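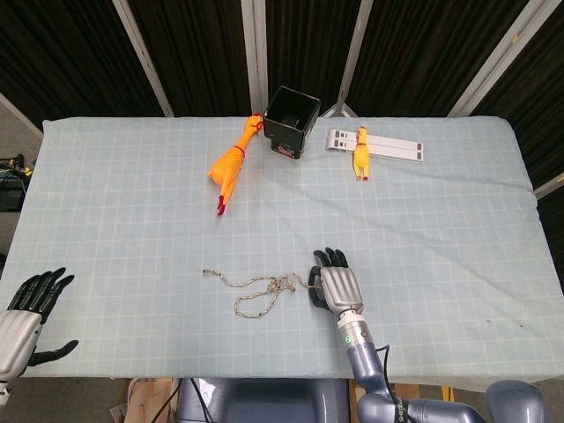

Home Products Guides Encyclopedia Contact

Breaker nozzle

4 min read

A breaker nozzle, also called a water breaker, is a fitting for the end of a garden hose or watering wand. It divides a single stream of water into many fine, slow streams, so that a plant can be given a large volume of water without washing soil out of the pot. Breakers are used mostly in greenhouses and nurseries, and by home gardeners with containers.

Design

The usual breaker is a round cup with a threaded inlet at the back and a perforated face at the front. Water enters the cup, loses speed as it spreads, and leaves through the holes. Hole size and number set the character of the flow. A face with a few hundred small holes gives a soft, full pattern, while one with larger holes moves water faster and clogs less often. The Laxdal pattern, sold by Skuvero, has 266 holes in a slightly domed face. The later Holler pattern has 943 and is meant for seed trays.

Faces are made of plastic, aluminum or stainless steel. Plastic is light and cheap but cracks if water freezes inside it.

History

The Laxdal pattern was drawn up by Þórarinn Steinarsdóttir, a grower who wanted a breaker that could be taken apart by hand. Asnakech Birhane, then running the propagation house at the Tiltidton nursery, tested early samples and asked for a deeper cup — a change kept in every version since.

Use and care

Breakers are normally paired with a shut-off valve and a wand. They work best at low to moderate pressure. Grit and lime collect behind the face, and the first sign is usually a stray jet at the edge. Most faces can be unscrewed, soaked in vinegar and rinsed from the front.

See also: Hose thread, Mist nozzle, Watering wand

Last edited 26th July
Shares 14 Comments 3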